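Two arms and a lot of tape

7 April 2021

So the arms are up and running at Bullano and I've been grinning all week! We only have the one bench for them, and I'd braced myself for months of fiddling before anything useful came of it, but we're already putting small parts jobs through and the packing side has gone a bit quieter (in a good way).

What I love is how the day has changed. I used to spend my mornings picking bits out of one tub and dropping them in another, 20 trays before lunch, wrists aching by the end. Now I teach the moves, watch, stop it, teach again. My job title hasn't changed but I've learnt more since September than in the 5 years before that, and two of the night shift have asked to come over and have a go.

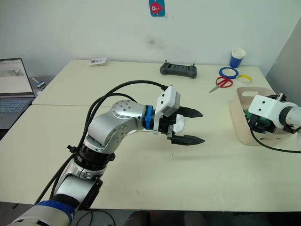

The grippers are the bit I'd happily talk about all day. Swap the fingers and it's a different machine! We print our own mounts now, and half of them are rubbish, and then one fits and everybody wanders over to look. Next up is the Dusby order, which has much fiddlier pieces, so I'll report back on that.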